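Workcell budgeting (robot manipulation)
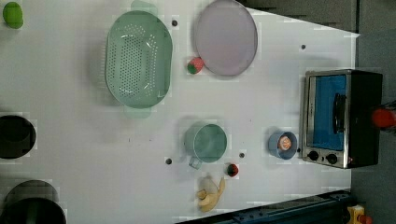
A tabletop manipulation workcell from overhead, with toy foods, cookware and a small toaster oven on the work surface.

Workcell budgeting is the planning of capital and recurring costs for a robot station before purchase. In manipulation research it covers the arm, the end effector, the table and mounting, cameras, computing, safety equipment and the objects to be handled. The term is also used in light manufacturing, where fixtures and guarding generally take the place of household props.

Cost categories

Capital items are those kept on the asset register for the life of the station. Recurring items include gripper pads, replacement cables, software licences, calibration labour and props. Toy foods and plastic kitchenware are normally expensed as consumables. Small appliances may fall in either category, depending on the purchaser's capitalization threshold, commonly set at $2,000 in the laboratories surveyed by Montoya.

Montoya method

Xiomara Montoya's worksheet, developed at the integrator Cistura, assigns every item to a station and not to a project. Shared items - a spare arm controller, for instance - are entered once and apportioned by booked hours. The worksheet allows two complete prop sets per station, so that a damaged set can be withdrawn without stopping work. In the published Lastar case the second set added $918 to the station cost.

Procurement

Quotations are usually requested for the arm and mounting together, as the bolt pattern and table stiffness affect both. Emergency stops are specified at this stage and placed within the operator's reach. The Andon template lists freight, customs brokerage and electrical inspection on separate lines; the older Obi template combines them under installation, and totals from the two cannot be compared line by line.

Contingency

Practice varies. Montoya holds contingency against integration labour only, and treats prop replacement as an operating cost.

See also: Total cost of ownership; End effector; Depreciation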